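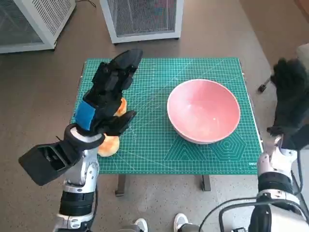 Visit report: Serico gaming fair, trade hall, October

The Sunday session opened at 10 a.m. with 21 exhibitors, most of them suppliers to bingo halls and small online operators. I spent the morning at the Codum stand, where the new ball blower was running next to its software draw engine. Both feed the same caller display. Nimal Biswas took visitors through the test log, which covers almost 400 draws per shift and flags any ball read twice by the sensor.

Shakya showed a ticket printer with a replaceable cutter head. Changing the head takes three screws and a restart. The older model needed the side panel off.

Sevemine had handheld terminals for players who buy more tickets than they can mark by hand. Text size is adjustable, but the menu for it sits under Account, two levels down. Battery figures were not on the data sheet. I have asked for them.

Parking is on the north side. The hall cafe closes at 3.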